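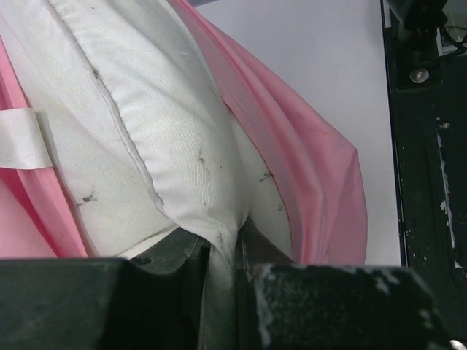 Ticket: Tunness shop site, order confirmation e-mails arrive late or not at all
Status: Solved, watching
Opened: Aug 23, 2026
Product: Drultel Mail Relay, small business plan
Priority: Normal, later changed to High

Customer, first message

Hello. We sell cushions and bed pillows from a small web shop called Tunness. When a customer buys something, our shop sends a confirmation e-mail through your relay. Until last week this worked well. Now many customers write to us that they did not receive the confirmation. Some of them receive it after several hours.

What I have tried already:
– I placed a test order with my own address. The message came after 41 minutes.
– I placed the same order with an address at another mail provider. It did not come, and it is not in the spam folder.
– I restarted the shop software. No change.
– I changed the password for the relay and entered the new one in the shop. No change, and no login error.

In the shop log every message has the status "accepted", so I believe the shop does its part. Please tell me what else I should look at.

Support, Drultel

Thank you for the clear list. "Accepted" means that our relay took the message from your shop. It can still wait in our queue after that. Please open the control panel, go to Outgoing, then Queue, and tell us how many messages are waiting and what text is in the column Last Reply.

Customer

I did not know this page exists, it is very useful. The number of waiting messages is almost 2000. This can't be only orders. We are a small shop and in a good week we don't have so many.

The Last Reply column says for most of them: "Temporarily deferred, too many messages from this sender." For a few it says "Mailbox does not exist."

I opened some of the waiting messages. Most are not confirmations. They have the subject "Your item is back in stock" and they are all for the same product, the Bickerstaff cushion in off-white. I did not send these.

Support, Drultel

That explains the delay. The queue works in order of arrival, so your confirmations stand behind the stock messages. The receiving providers see a large number at one time and slow down everything from your domain.

Please do not delete the queue yet. First check which part of your shop makes the stock messages. Look for an add-on with a name like stock alert or waiting list, and disable it. I have raised the priority of the ticket.

Customer

I found it. We have an add-on called Piselthorpe Stock Alert. It was installed in November and I forgot about it completely, I am sorry. I disabled it and the number in the queue does not grow anymore.

I also looked in its settings. It sends an alert each time the stock changes from zero to a higher number. In our shop the stock of this cushion comes from a spreadsheet, and the import runs every hour. Last week I added a second warehouse line to the spreadsheet. Now the import first writes zero from the one line, and then writes the correct number from the other line. So for the add-on the cushion is sold out and back again every hour, and everybody on the waiting list gets a new message.

I tested this on a copy of the shop. I ran the import 3 times by hand and got three alerts to my address. With the old spreadsheet I got none. So I think we can say this is the cause.

Support, Drultel

We agree, and thank you for the test. Please do the next steps in this order:

1. Keep the add-on disabled.
2. In Queue, filter by the subject of the stock message and remove only these.
3. Do not press Retry All. The waiting confirmations will go out slowly on their own.
4. Correct the spreadsheet so that each product has one line.
5. In Outgoing, Limits, create a separate stream for notices. Confirmations should stay in the main stream.

Customer

Steps 1 to 4 are done. After removing the stock messages only the confirmations were left, plus the ones with "Mailbox does not exist". I removed those too – they were old addresses from the waiting list.

For step 5 I have a question. The add-on has only one field for the mail server. Can I use the same login for both streams?

Support, Drultel

No, each stream has its own login. Create the second one under Access, and enter it in the add-on only. The shop keeps the login it has now.

Customer

It works. I made a new test order and the confirmation came in 7 seconds at my own address. At the other provider it also came, a little slower.

I enabled the add-on again with the second login and set "maximum one alert per customer per day". The import ran since then and no alert was sent. I also wrote an apology to the customers on the waiting list, through the new stream.

Please leave the ticket open a few days more, if this is possible. I would like to see one real restock before we close it.

Support, Drultel

No problem. Status changed to Solved, watching.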